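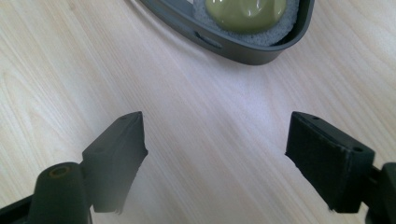 ok thread on eating lunch at your desk vs not, bc I said I'd write this up in October and then I didn't

quick background. I process claims. ten years nearly. for most of that lunch was a granola bar and whatever was left in the break room, eaten with one hand, other hand on the mouse. could not tell you what any of it tasted like

last spring Lavanya Poduval moved to our team from the Sorkdale office and she just. leaves. at noon. coat on, gone. comes back at one. first week people thought she had a dentist thing

so I asked her and she goes "it's an hour, it's in the contract." I went and looked. it is in the contract. unpaid!! I had been giving them an unpaid hour every day and calling it being busy

did the math on that once and closed the tab

anyway. started small. rule 1 was only get up from the desk. didn't matter where. I ate in the stairwell for two weeks, second landing, there's a window with a wide ledge. cold but fine

things I noticed in stairwell period:
- I was hungry at noon, properly hungry, not "could eat"
- the 3pm headache went away most days
- everyone in the building uses the stairs to have phone calls they don't want heard. I know so much about a divorce on floor four

moved out of the stairwell because of the divorce

next was Mosa, the sandwich place by the bus stop. good bread, $13 for a sandwich and a drink which is fine once a week and not fine five times. I did five times for a month. do not do this. my card statement was just the word Mosa

so then packing. I hate packing lunch. hated it as a kid and I hate it now. the whole thing at 7am where you open the fridge and it's mustard and half a lemon

what worked for me, your mileage etc:
cook dinner, put one portion away BEFORE you sit down to eat. not after. after, there's no portion. I have a teenager

stuff that holds up well till the next day
- lentils, any kind
- roast carrots + feta, cold, better than hot imo
- peanut noodles (add the cucumber at work or it goes slimy)
- fried rice
- that bean soup with the sausage but you need a microwave and a good lid

stuff that doesnt
- anything breaded
- avocado, stop trying
- fish. not because of how it holds up. because of Greg's desk

(there's no Greg, I changed the name, you know who you are)

the microwave situation at our office is one microwave for a whole floor and the line at 12:05 is long enough to make you give up and eat cold. go at 11:50 or go at 12:40. that's the whole tip

or a thermos. I bought a wide mouth one secondhand, $9. fill it with boiling water while you make coffee, dump it, then put the food in. stays properly hot till noon. my grandmother did this for my grandad every day he worked and I thought it was an old people thing. it is an old people thing and they were right

someone in replies asking about salads. I don't have a salad answer. every salad I ever packed came out sad and wet and I ate chips after. if you have one that works put it below, I'll try it

oh the walk. forgot the walk

there's a loop from our back door, past the tire shop, round Tolcombe park and back, takes me 19 minutes at a normal speed. I eat first then walk. Lavanya walks first and eats after. we've argued about this more than any two adults should

her case: you earn it, you're hungrier, food tastes better
my case: if I walk first I start thinking about the food and walk too fast and then I'm sweaty with a thermos

neither of us has moved an inch

rain days I do the stairs up and down a few times. divorce guy seems to be doing better, he was laughing last time

people want to know what the boss said so. nothing. for months nothing. then in a one on one, Mali Probert (my manager, she knows I'm posting this, hi Mali) asked if I was "still available over midday if something comes up." I said I'm on lunch over midday. she said ok. that was the entire conversation and I'd been dreading it since the stairwell

I know it's not like that everywhere. my sister's on a ward and her lunch is whatever she can get down in the med room between two alarms. she read a draft of this and said "must be nice" and fair enough. if your job won't let you stop it won't let you stop, this isn't aimed at you

it's aimed at people like me who could've stopped at any point and didn't

what I used to tell myself:
"I'll get out earlier if I work through" I have never once gotten out earlier
"I'm in the middle of something" it's claims, there's always a middle
"nobody else goes" Lavanya went

my error rate went down too btw. they send us a sheet every quarter. didn't change anything else that I can think of. new chair maybe. could be the chair

few practical bits since ppl keep DMing

1. block it on your calendar. mine says LUNCH. not "hold," not "focus time." LUNCH

2. leave the phone in your bag for the eating part at least. first few days of that were awful, I read the back of a ketchup packet start to finish

3. keep a real fork in your drawer. metal. and a bowl if you can. eating out of the tub is fine but a bowl is nicer and I can't explain it past that

4. salt. little jar of salt. cold food needs more than you think

5. have one emergency thing in the drawer for the mornings it all goes wrong. mine is a can of chickpeas and hot sauce. it's not good. it's lunch though

6. don't make it a whole personality. I did for a while. I was telling people in the elevator

on company: some days I want people and some days I really dont. Lavanya and me and a guy from accounts called Ifans (last name, everyone uses it, I've forgotten the first one and it's too late to ask) sit on the benches out back when its warm. he brings the same cheese and pickle sandwich every single day. has done for years. perfectly happy. made me rethink my whole noodle rotation tbh

he also does not walk. at all. sits there with his eyes shut till five to one. might be the best at this out of any of us

on the days I want nobody I go sit in my car with the windows down and the radio on. that counts. don't let anyone tell you it has to be a park

relapses: yes. quarter end I was back at the desk three days running, crumbs in the keys, same granola bar. felt like garbage by the thrid day. went out on the fourth and it was fine. you just start again

cost since someone will ask. packed lunch costs me next to nothing on top of dinner. I still do Mosa once a week, it's a treat again now, turkey on the seeded bread, extra peppers. they started asking where I'd been which was embarrassing

also fewer snacks. I used to hit the vending machine 2 times an afternoon without thinking about it. now it's once in a while and usually the pretzels

peanut noodle recipe bc I'll get yelled at otherwise:
big spoon peanut butter, splash soy, squeeze lime, bit of sugar, chili flakes, hot water till it's loose. it should look too thin. it thickens up overnight. toss w cold noodles, rinse them first or they clump. cucumber and peanuts in a seperate little pot

if it's stiff at lunch add a spoonful of water and stir again. it'll come back

edit: yes you can use almond butter. yes you can use spaghetti, I usually do

edit 2: a few of you saying you went out today instead of eating at the desk, love that, tell me what you had

ok it's 11:48, going to get in before the microwave line. bean soup today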